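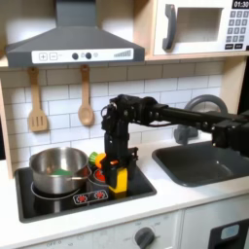
Ticket: Product photos rotate or fail to load after upload
Site: Draltwood toy and kitchenware catalog
Component: media library, thumbnail worker
Status: Resolved, monitoring

Reported problem

Photos added to the play kitchen pages since the September update show a gray box in place of the thumbnail. The full-size file opens normally when the address is pasted into the browser. Older pages are not affected. Clearing the browser cache makes no difference.

Environment

Hosting is on the Imine shared plan. Image processing runs through the Xiao plugin, with its cache directory on a separate volume. PHP memory limit is set to 200 MB. The worker is allowed 4 jobs at a time.

Log, first pass

Re-uploaded one file from the affected batch. The upload finished and the media record was created, but no thumbnail was written. The web server returned 404 for the small size and 200 for the original. Nothing in the PHP error log.

Checked free space on the cache volume: 11 GB available. Inodes were at 100 percent. The old cache had never been pruned and held a separate folder for every size of every image, including sizes dropped from the theme long ago.

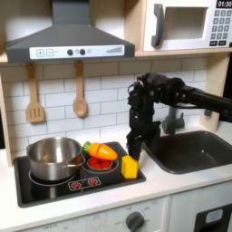

Play kitchen page, range hood and hanging utensils.

Log, second pass

Stopped the worker, moved the old cache aside and created an empty directory with the same name. Started the worker again. Thumbnails were written, but only for new uploads. The failed records were still marked as complete in the database, so the worker skipped them.

The plugin's "Rebuild missing" button did not help – it reads the same status field. Running the rebuild from the command line with the force option worked.

Steps to fix

1. Stop the thumbnail worker and confirm that no jobs are still running.

2. Move the cache directory aside. Do not delete it until the rebuild is done.

3. Create the new directory with the same owner and permissions as the old one. On the Trorkovia mirror the owner was wrong and every write failed.

4. Start the worker and run the forced rebuild on one page. Reload that page in a private window. 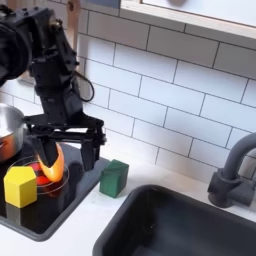

5. Run the forced rebuild on the whole catalog. Keep it out of business hours, as the page load time rises while it runs.

6. Delete the old cache and turn on weekly pruning in the plugin settings.

Open items

The disk alert only watches free space. An inode check has been requested from hosting. Ticket stays open until that is in place.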